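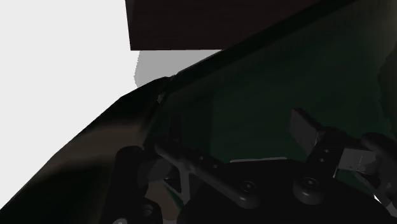
Renting a Storage Unit: Your Questions, Answered With Some Patience

Filed under: Moving & Storage, Help
6 min read | 14 comments

What size unit do I need?
Bigger than the one you are picturing. Most people measure the furniture and forget that furniture comes with boxes, lamps, a rolled-up rug and a bike. The 5x10 suits a studio apartment or one ambitious hobby. The 10x10 takes a one-bedroom. If you have a garage you haven't walked through since May, start at 10x15 and we'll talk.

Can I see a unit before I sign?
Yes, at both our locations, Birum and McKinnon. You will be shown a clean concrete room with a roll-up door. People tend to stand in it for a while and nod.

What's the difference between Birum and McKinnon?
McKinnon is climate controlled throughout and has the elevator. Birum is drive-up, cheaper, and the same temperature as outdoors. Put the piano in McKinnon. Put the patio set in Birum.

How long do I have to commit?
Month to month, with a 2-month minimum. Everyone tells us they only need it for a few weeks. Our longest-running "few weeks" is now on its 111th month, and we send a card every December.

What does it cost?
The 5x10 at Birum is $88 a month. Everything else is on the rate sheet, which you can get at either desk or by email. A year paid in advance on the largest McKinnon unit comes to $3,960, and before you do that, please consider whether you like the stuff that much.

Is there a deposit?
No deposit. There is an admin fee at move-in. It pays for admin.

Do I have to buy your lock?
You have to use a disc lock. You may buy it from us or anywhere else. We will not accept a luggage padlock or the combination lock from your high school locker, even if you still remember the numbers.

What can't I store?
Gasoline, propane, paint thinner, fireworks, ammunition, live plants, live animals, food of any kind, and tires beyond a set of four. "Food of any kind" includes pet food, birdseed and the wedding cake top. Mice don't read labels.

Can I sleep in my unit, just the one night?
No.

Can I practice drums in it?
Also no. Your neighbors there are couches, but the office has a wall in common with row C.

When can I get in?
Gates run 6 a.m. to 10 p.m. daily. Your code works at your own location only. If you are still inside at ten, the gate lets you out, and the next morning we send you a short email.

Should I get insurance?
You need some. A homeowner's or renter's policy may already cover stored goods, so call your insurer and ask about off-site property and limits. If it doesn't, we offer the Drolier plan at the desk. Read the part about flooding. Then read it again if your unit is on the ground floor.

How should I pack?
Heavy boxes low, mattresses in covers, an aisle down the middle. Label the sides of boxes, not the tops, which you won't see once they're stacked. Write something more useful than "misc." Leave a small gap along the back wall for air.

What happens if I pay late?
Five days of grace, then a late fee, then your gate code stops working. After that it becomes a matter of state lien law and certified letters, and we would all much rather have a phone call on day four.

Does the Edach app work now?
Mostly. You can pay, change your card and look up your gate code. The "live chat" button rings a phone at the Birum desk, so try it during office hours.

How do I move out?
Give ten days' notice, empty the unit, sweep it and take off your lock. The lock is the step people miss. Until it's gone we treat the unit as yours, and so does the billing system.

Last updated August 26, 2022

Was this helpful? 31 yes, 4 no
Shares: 9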